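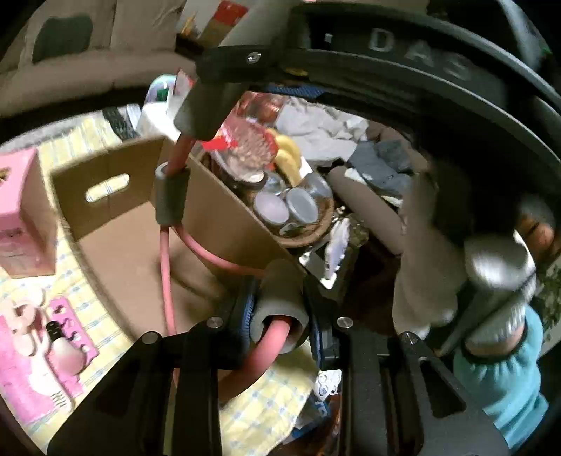
Plundberg, April

Policy stalls on box unpacking after hand-held demos. Too many items, or bad demos?

Posted in Teaching by Demonstration

We are collecting demonstrations with a hand-held gripper for an unpacking task. The operator carries the gripper by hand, with no arm attached, and the recorded views and poses are used to train a policy that later runs on a fixed arm. The work area is an open cardboard box on a checkered tablecloth. In the box there is a woven basket with glass jars, a clear plastic bag, some cloths and other household items.

We have 2430 demos from two operators. Training loss looks normal. On the arm, the policy reaches toward the basket, stops a short distance above the jars and hovers. Sometimes it drifts toward the cloths and comes back. It rarely closes on anything. With a single jar on a bare table the same pipeline works well.

Things I have checked: the time offset between pose and video, the gripper width calibration, and the camera mount. The mount was retightened on Friday and it made no difference. The operators were told to "take out whatever is easiest first." Could that instruction be the cause, or do I just need more data?

- Dirine

Strömberg

The instruction is the first thing I would change. If one operator goes for a jar and the other goes for a cloth from nearly the same view, the policy sees two valid actions for one input. Depending on your action head, it either averages them or switches between them. Hovering and drifting are what both look like from the outside.

Before collecting anything new, label the first item grasped in each existing demo. It is dull work but you can do it from the moment the gripper closes. Then train on the demos where a jar comes first and leave the others out. We did this on a similar packing task and kept 559 demos from a much larger set. The small set did better than the full one on the arm.

If the filtered policy grasps, your hardware is fine and the problem was the order. Write a fixed order into the operator sheet and collect again. If you need the order to vary, add the target item as an input to the policy.

Two smaller points. Ask the operators not to pause above the box while they decide. A pause is recorded as a demonstration of standing still, and the policy will learn it. Have them decide before the recording starts, or trim the still part afterward. Also watch the other arm. If an operator's sleeve or free hand is in view during demos, it will be missing when the fixed arm runs, and the policy may have been using it as a cue. Mask that region or keep the arm out of it.

Skirnoson

get more demos. we had 2527 and it was still getting better

Dirine

Labeled a first batch. The operators disagree on the first item in most of the layouts they share, so the order is clearly a problem. One of them also waits above the box for up to 9 seconds before moving. I am trimming those and retraining on the jar-first demos now. The free arm does show up along the right side in some clips, and I have not masked it yet. I want to change one thing at a time.

Strömberg

Fine, but keep the mask for the next run. Also check the height of the box relative to the arm base. A person can bend the wrist over a raised flap without thinking, and a fixed arm may not reach the same pose. Replay a few of the recorded paths on the arm with the box removed and log where the joint limits cut in. If the limits cut in just above the basket, the stall has a second cause and no amount of filtering will fix it.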